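Household Textiles, Unit 8: Cloths and towels in everyday cleaning
Course notes, Soton centre. Prepared by Ihor Kobzar.

We use cookies to remember your settings on this site. Accept all / Manage choices

Last unit dealt with cotton tea towels and terry. These notes cover microfibre and go with the practical in room 14. Bring the cloth you were given in July if you still have it.

What microfibre is

Most microfibre cloths are made from polyester, often blended with polyamide. The filaments are much finer than cotton and are usually split during finishing, so there is a lot of surface for dust, grease and water to cling to. A pile cloth holds more water than a flat one. A flat cloth is better on glass.

Colour and wear

Dark and strong colours can shed dye in the first few washes, so wash them separately until the water runs clear. Patchy colour has several possible causes: uneven dyeing, bleach splashes, or pile lying in different directions and catching the light differently. Brush the pile with your hand before deciding which it is. If the patch moves, it is only the pile.
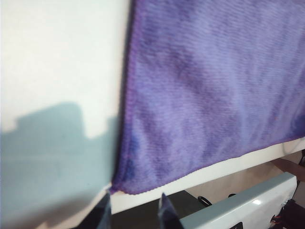

Can a microfibre towel be washed with cotton ones?
It is better kept apart. Cotton sheds lint and the fine fibres pick it up, after which the towel leaves bits on whatever you wipe. Wash microfibre with other microfibre.

Check hems and corners when you inspect a towel. A stitched hem usually holds up longer than a glued or heat-cut one, but the corners take the strain when a towel is pulled off a rail. Trim a stray tuft with scissors. Do not pull it.

Washing and drying

Wash at the temperature on the label. Use a small amount of liquid detergent and no fabric softener, which coats the fibres and makes them repel water. Do not iron. Tumble dry on low or hang over a rail or the edge of a worktop, opened out to a single layer where there is room. A folded towel dries slowly along the fold and can start to smell there.

For the practical

Work in pairs. Each pair gets 3 cloths: the Virnon flat weave, the Anghel short pile and the Flolletti long pile. Weigh each one dry, soak it, let it drip for a minute and weigh it again. Write down both figures and the difference. Last year's long pile took up roughly 103 g of water, so use the larger bowl for that one.

Hand in the completed sheet with your notes on hem condition. Reading for next time is the section on sponges and scourers.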